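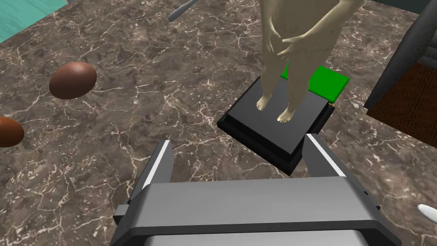 Subject: Re: [resin-list] Amater Kubo kit, old mold or new?
Sent: 11:40 PM

> Has anyone opened one of the new Amater Kubo kits yet? I had the
> first release years ago and sold it half built, which I have been
> sorry about ever since. The ad says "revised tooling" but the
> photos look like the same old ones to me. What I want to know is
> (a) did they fix the left shoulder, (b) is the cape still one
> enormous warped slab, and (c) is it worth it if you don't care
> about the comic? I never got past the second issue of Lanon.
> Also does anybody know if the shop in Bunel is still taking
> orders by mail?

Yes, yes, no, and oh please read the comic!

I've had mine open on the bench since supper and I am so happy with it I skipped the dishes to write this. Mine is box number 2144, so they've gone well past the first run (that one stopped at 1000, if you remember all the fuss about the numbered cards). The card is still in there, by the way, only now it's printed on the thicker stock and has the Lanon cover art on the back instead of the plain gray.

The shoulder. It's fixed! On the old kit you had that gap under the pauldron you could lose a dime in, and everybody on this list had their own way of filling it. The new arm has a proper keyed peg, square on one side and rounded on the other, so it only goes in the right way. I dry fitted it with no glue at all and it held while I turned the torso upside down. There's a faint seam down the back of the arm but a few strokes with a sanding stick took care of most of it.

The cape now comes in 2 pieces, with the split hidden along the big fold on the left. I was worried about that when I read the instructions, but the join falls right where the fold is deepest and I don't think you'd ever find it under paint. Mine had a very slight curl at the bottom corner. Hot tap water for a minute, pressed it on a cookie sheet, done. The old one took me three evenings and a hair dryer.

Things I'd watch out for:

The resin is harder than what Amater used to pour. Thin parts snap before they bend, and the lantern handle is very thin. I broke mine getting it off the gate. Use a razor saw, not clippers.

There's a lot of mold release on the boots. Wash them twice. I scrubbed with dish soap and an old toothbrush and the primer still beaded up on one heel.

The face is sharper than before, so go easy. I went up to 600 grit on the forehead seam and wished I'd quit sooner, there's a tiny scar over the eyebrow that I nearly sanded off.

The base is the same broken stairway as ever, and the pour hole is still right in the middle of the top step. You'd think after all this time! Fill it with putty and stipple it with a stiff brush before it sets.

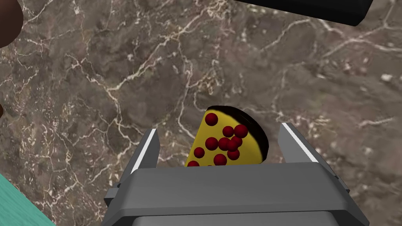
Slice of pizza on the marble countertop.

As for whether it's worth it without the comic, well, it's a good sculpt of somebody in a long coat and cape with a lantern, and you'd have a fine time painting it. But the pose is from the last page of the flood chapter, where Kubo comes back up the stairs and the whole page is black except for the lantern light, and if you've read that you will want to paint the light. I'm going to try it with warm yellow glazes on the underside of the chin and hands and leave the rear of the cape nearly black. Issues one and two are slow, I give you that. It gets going in four. The paperback of the first arc is easy to find used, and I have a spare with a cracked spine that I'll mail to you for postage.

The shop in Bunel does take mail orders, or did in September. They wanted a phone call first and then a money order, and my kit came double boxed with the small parts bagged separately. They had the Lanon bust too but I was good and said no. (I've been thinking about that bust all week.)

Two questions back to the list while I'm here. Has anyone tried the decal sheet for the coat lining? It looks lovely but I can't picture it going over those folds without a whole bottle of softener. And if you painted the lining by hand on the old kit, what did you use for the red? Mine always goes pink when I highlight it.

I'm priming tomorrow if the garage warms up.

--
resin-list: kits, busts and statues, built or not
To leave the list, send "unsubscribe" in the subject line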